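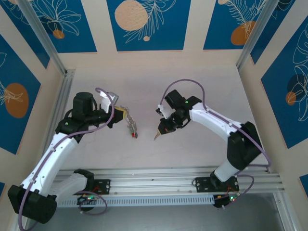

la tirita transparente colgando, con los paneles azules detrás

hilo rápido q tengo el café en el fuego 2022-10-02

1/ lo primero: los paneles. azules, marco crema, hojas y flores en línea blanca, circulos naranjas y beige. seis. me encantan, no pienso discutirlo

2/ Chinyere Akande quería todo liso y gris. pues no. gris ya hay abajo, fuera del suelo clarito, y con eso basta

3/ la tira: parece una cadenita de cuentas de plástico, corta, finita. la punta es roja y verde, muy chiquita, hay que ampliar la foto para verla

4/ me preguntan de dónde salen las cuentas. bolsa de 2000, marca Lusberg. las de Ravdale se me enganchaban todas, un infierno

5/ llevo gastadas 1085, las apunto en la libreta. si, soy asi

6/ para noviembre quiero 121 tiras iguales. los colores de la punta igual los cambio, aun no se

7/ sobre ese beige lo transparente casi ni se ve, por eso insisto tanto con la puntita de color. sin ella la pierdo siempre

8/ se me sale el café, luego sigo contestando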